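# Open studio at Grendero, March

I went up to Grendero for the open studio because Shiyu Cao had been promising for months that the Bai documentary was nearly ready to show.

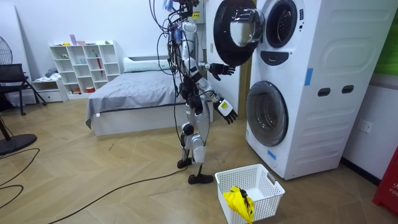 It is not nearly ready. What we got was 16 minutes of a film that is meant to run to feature length, projected in the upstairs room with the blinds half down, and then a talk that lasted a good deal longer than the footage did.

The subject is a good one. Bai was a touring cinema that worked the river towns until the money ran out, and Cao and her co-director, Aigars Lūse, have got hold of 138 reels of what its projectionists shot on their days off. Ferry queues, weddings, a long and lovely take of a man repairing a screen with a needle. I could have watched that all afternoon.

Instead the cut keeps leaving the reels for interviews. Chukwuemeka Usman, who is editing, told us the talking heads are there "to give the audience a way in". I didn't need one. He also said the structure was still open, and I have heard that at enough work-in-progress screenings to know it can mean anything.

Money came up, as it does. Dolari put in the development grant and wants a series in three parts. Lūse wants one film. Cao said both versions could come out of the same edit, and two people behind me laughed.

After the break we were taken down to Drikitz, the sound house on the ground floor, where Aiguo Zhong played the ferry sequence with and without his new track. The reels are silent, so every gull and engine has been added. He's very skilled and it sounded convincing — too convincing for my taste, in a film that presents itself as a record. I asked whether viewers would be told. He said there might be a line in the credits.

Tea was in the corridor and ran out before the second group came down. I missed the Q&A with Jianhua Cheng, who catalogued the reels and was the person I most wanted to hear, as it had been moved to 4.30 and my train was at 4.50.

They hope to have a full cut by autumn. I'd go back for the reels.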